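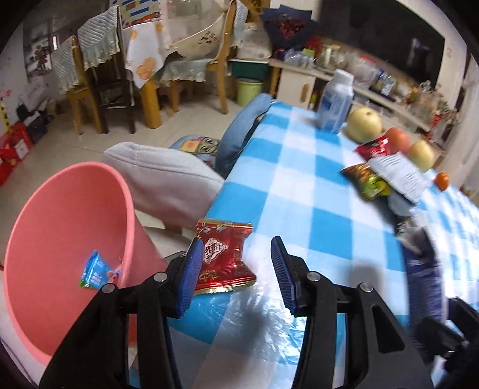 체크무늬 식탁보를 깐 긴 식탁에서 과자 봉지를 사이에 두고 벌어진 그리퍼

식탁 정리용 손잡이형 그리퍼, 집에서 쓸 때 알아둘 것들

펠드홀름(Fledholm)의 손잡이형 그리퍼 세트를 집에서 써 보고 정리한 내용입니다. 로봇 팔에 다는 집게와 같은 구조인데, 팔 대신 사람이 손잡이를 쥐고 움직입니다. 대여 서비스는 게디도라(Gedidora)에서 하고 있고, 저는 구매하지 않고 대여로 썼습니다. 설명서에 나오는 조립 순서는 생략하고 실제로 물건을 집을 때 필요한 것만 적습니다.

식탁 준비

비닐 식탁보는 물건이 잘 미끄러지는 대신 주름이 문제입니다. 얇은 봉지가 주름 골에 들어가면 패드가 봉지 밑으로 들어가지 못하고 식탁보를 같이 집습니다. 시작하기 전에 손바닥으로 한 번 밀어서 펴고, 그래도 남는 주름은 집을 물건이 없는 쪽으로 보냅니다. 천 식탁보라면 네 귀퉁이를 집게로 고정하세요. 고정하지 않으면 물건보다 천이 먼저 딸려 옵니다.

광택이 있는 식탁보는 조명이 반사됩니다. 천장등을 켜고 쓸 때는 정면에서 반사가 보이지 않는 쪽에 서면 됩니다.

담을 통의 위치

통은 식탁 옆 바닥이나 의자 사이, 식탁 가장자리 바로 옆에 둡니다. 식탁 위에 올려 두면 그리퍼를 든 손을 매번 높이 들어야 해서 손목이 금방 피곤해집니다. 입구가 넓은 플라스틱 통이 좋고, 입구를 식탁 쪽으로 조금 기울여 놓으면 놓치는 일이 줄어듭니다. 통 안쪽이 매끈해야 봉지가 벽에 걸리지 않고 바닥까지 내려갑니다.

의자는 식탁에 바짝 밀어 넣어 둡니다. 등받이가 높은 의자는 통 쪽으로 가는 길을 막으니 반대편으로 옮깁니다.

과자 봉지 집는 법

위아래가 톱니처럼 눌린 부분은 얇고 뻣뻣해서 패드에서 잘 빠집니다. 봉지 가운데의 도톰한 부분을 양쪽에서 잡으세요.

1. 패드를 봉지 폭보다 조금 넓게 벌립니다.
2. 패드 끝이 식탁보에 닿을 듯 말 듯 한 높이까지 내립니다. 누르면 안 됩니다.
3. 천천히 오므리다가 봉지가 살짝 부풀면 멈춥니다.
4. 똑바로 위로 든 다음 옆으로 옮깁니다. 들면서 동시에 옆으로 끌면 떨어집니다.

식탁 가장자리에 있는 봉지는 바깥쪽 패드부터 자리를 잡습니다. 안쪽부터 대면 봉지가 밀려서 바닥으로 떨어집니다. 봉지가 여러 장 겹쳐 있을 때는 맨 위의 것부터 하나씩 집습니다.

과일과 병

사과나 배처럼 둥근 과일은 가장 넓은 높이보다 약간 아래를 잡습니다. 위쪽을 잡으면 오므릴 때 아래로 빠져나갑니다. 잘 익은 배는 패드의 골 자국이 껍질에 남으니 손으로 옮기는 편이 낫습니다. 귤 종류는 힘을 가장 적게 주고 잡습니다.

뚜껑 있는 음료 병은 뚜껑을 잡지 말고 몸통을 잡습니다. 내용물이 절반 넘게 든 병은 이 그리퍼로 들지 마세요. 대여 안내서에는 한 번에 드는 무게가 600그램까지로 적혀 있습니다. 저는 677그램짜리 병을 들어 봤는데 식탁에서 떨어지자마자 병이 돌아갔습니다.

둘이서 쓸 때

그리퍼 2대를 한 식탁에서 같이 쓰려면 구역을 먼저 나눕니다. 한 사람은 봉지만, 다른 사람은 과일만 맡는 식으로 물건 종류로 나누면 가운데에서 부딪힙니다. 식탁을 길이 방향으로 반씩 나누는 쪽이 편했습니다.

패드 관리

골이 진 패드는 과자 부스러기와 기름이 골 사이에 낍니다. 기름이 묻으면 비닐 포장을 잡는 힘이 눈에 띄게 줄어듭니다. 미지근한 물에 중성세제를 조금 풀어 칫솔로 골을 따라 문지르고, 마른 수건으로 닦은 뒤 그늘에서 말립니다. 알코올은 쓰지 말라고 되어 있습니다. 관절 핀에는 물이 들어가지 않게 하고, 뻑뻑해지면 기름을 치지 말고 먼저 먼지를 털어 봅니다.

패드가 바깥으로 조금 기울어져 보여도 물건을 물었을 때 면이 맞으면 그대로 써도 됩니다. 물었는데도 한쪽이 뜨면 교체할 때입니다. 교체 패드는 4개 묶음으로만 팝니다. 낱개 판매가 없는 점은 불만입니다.

대여할 때 확인할 점

벨포트(Bellport) 매장에서 직접 받으면 손잡이 크기를 바꿔 볼 수 있습니다. 택배로 받으면 기본 크기만 옵니다. 손이 작은 사람은 기본 손잡이를 끝까지 쥐기 어렵습니다. 테하다(Tejada) 손잡이 커버를 씌우면 더 두꺼워지므로 이 경우에는 권하지 않습니다.

총평을 하자면 봉지류에는 잘 맞고 무거운 병에는 맞지 않습니다. 허리를 숙이지 않고 긴 식탁 안쪽까지 닿는 점은 마음에 들었습니다. 소리가 거의 없어서 밤에 써도 됩니다. 가격은 대여 기간에 따라 달라지니 신청 화면에서 확인하세요. 9월부터는 반납할 때 패드를 씻어서 보내야 합니다.

글: 이바나 케사다(Ivana Quezada)
2019년 8월 24일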